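The Paper Cup Gets a Seat

Paper cups were designed to be carried. The wall is thin, the base is narrow, and the center of gravity climbs as the cup is filled. On a counter with a lid on it, a paper cup behaves well enough. On a desk, without a lid, next to a sleeve or a charging cord, it is one of the least stable vessels in common use. The accessory trade has noticed, and the cup stand, for years a minor item in the back pages of catering catalogs, is now sold for home and office tables.

Most stands on the market use one of three constructions. The oldest is the molded sleeve with a handle, a plastic shell that grips the cup along its full height. It adds a grip but little footprint. The second is the weighted coaster, a disk with a recess cut to match the base of the cup. It adds footprint but does nothing for the wall, so a knock near the rim will still lift the cup out. The third is the wire holder on a wooden base, which supports the cup from the side and spreads the load below.

Drernov, which supplies hotels and meeting rooms, has sold the wire type the longest. Its current model is listed at 500 grams with a hardwood base and steel rod, powder-coated. Bindell makes a lighter version for home use with a softwood base and thinner rod. The two look much alike in a catalog. On a table they differ mainly in how they respond to a sideways push, and mass accounts for nearly all of that difference.

The principle is simple. A cup tips when its combined center of gravity passes over the edge of its footing. A wider footing moves that edge outward. A heavier footing lowers the center of gravity. A wooden base does both at modest cost, and it is easy to turn round, sand and seal. Square bases perform slightly worse per unit of area because the distance from center to edge is shortest at the middle of each side.

Wire is chosen for the upper part for reasons of fit. Paper cups are tapered, and the taper varies between makers. A rigid ring accepts one size properly and a few others poorly. Bent rod has some spring, and a shaped loop will take a small range of diameters before the cup rides too high or rattles. Drernov quotes a fatigue figure of 2,000 insertions before the rod needs to be re-bent. Bindell quotes 900 for its thinner rod. Neither figure matters much to a household. An office kitchen could reach the lower one within a year or two.

Height is where opinions split. Low wire leaves the rim clear for drinking in place and for lids. High wire resists tipping better and gives the fingers something to hold when the stand is moved, but it gets in the way of wide lids and of anyone pouring from a large carafe.

The tall pattern suits a cup used without a lid. Two curved loops pass the rim on either side, the rolled edge stays open to the front, and the brown wooden base sits flat on the tabletop.
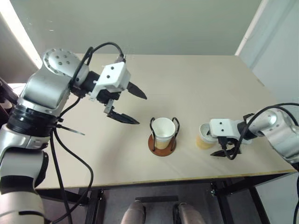

Alemneh, writing in response to an earlier column on desk accessories, would leave the loops alone and change the base. Sealed wood still marks after a season of hot drinks, the letter argues, and a base that cannot be unscrewed from its wire cannot be refinished. Jiltus, a small workshop that sells replacement parts, does offer bases separately, drilled for the common rod diameters, and the letter recommends starting there and buying the wire second.

The point about finish is fair. Oil finishes look better at first and need renewing. Polyurethane holds up to condensation but shows scratches. Cork on the underside protects the table and also traps moisture, so it should be checked now and then for lifting at the edge.

Buyers should measure before ordering. Take the diameter of the cup at the base and again at the point where the wire will touch, not at the rim. Allow a little clearance for a sleeve if one is used. Set the stand down with a full cup of water in it and push gently at rim height - if the base lifts before the cup shifts in the wire, a heavier base is needed.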